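Working Next to a Household Robot Arm: Kitchen and Laundry Tips
Likthorpe Workshop Notes, kitchen section, revised March

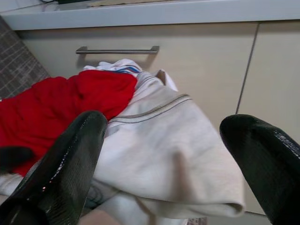

1. Before the arm is switched on

Read the manual for your own unit first. Where it is stricter than this page, follow the manual.

Mark the reach of the arm on the floor with masking tape. Measure with the arm fully extended and the gripper open, then add a margin for whatever the gripper will be holding. A dish towel held by one corner hangs well past the fingertips and swings when the arm turns.

Clear the counter above the work area of knives, glassware and anything with a loose cord. Run cables to the back of the counter and clip them down. A cable that hangs over the front edge can be picked up along with a cloth.

Close every drawer and cabinet door in reach. Bar handles need extra attention: a finger tip can pass behind the bar, and the arm will then pull on the drawer front. If the job does not involve opening drawers, set a keep-out zone over the handles. On the Gekel controller this is under Zones, Fixed. Save it under a name you will recognize later.

2. Sorting the load

Heaped cloth is hard on a gripper. Layers catch on each other, and two pieces lifted together often separate halfway to the basket. Keep the heap low and loose. Shake out knotted items by hand first.

Take these out before the arm starts:

Aprons with long ties
Anything with pins, hooks or an open zipper
Oven mitts with a hanging loop
Cloths that have been used with oil, solvent or drain cleaner

Oily rags do not go in the heap at all. Put them in a lidded metal can.

Sort colors by hand if dye transfer matters to you. A camera set up under warm kitchen bulbs may read cream and white as the same color. The arm can put a red cloth on top of a white one as readily as anywhere else.

3. Speed and force

Limit tip speed to 200 millimeters per second whenever a person is in the room. The faster setting is for closed rooms only. Do not raise the limit to make up for a slow grasp; check the finger pads first.

Set grip force to the lowest value that holds a single damp towel for 3 seconds without slipping. Test it at the start of each session. Pads that were wiped with detergent and not rinsed will slip at any setting.

4. The stop button

Mount it where it can be reached from outside the tape line, at elbow height, and not on the counter the arm is working over. Press it once at the start of every session and confirm that the arm holds its position. Some grippers open when power is lost. Find out which kind you have before letting it carry anything over a stove or sink.

Never pull a cloth out of closed fingers. Stop the arm, open the gripper from the controller, then take the cloth.

5. Children and pets

Keep both out of the room during operation. A light curtain or door switch is better than a gate. The Wogan door switch fits most interior frames and needs 2 screws. Check the pile by hand before every start, as cats sleep in laundry.

6. Cleaning and upkeep

Power off and unplug. Wipe the fingers with a damp microfiber cloth, working from the base to the tip. Pull lint out of the finger joints with tweezers. Compressed air drives it further in.

Inspect the pads for cuts and glazing. Replace both pads at the same time, every 1000 grasps or sooner if one shows wear. Mixed pads twist the cloth as it is lifted.

Wipe the wrist camera with a dry lens cloth. Window spray leaves a film.

Write the date, the pad change and any unplanned stop in the log sheet kept with the manual.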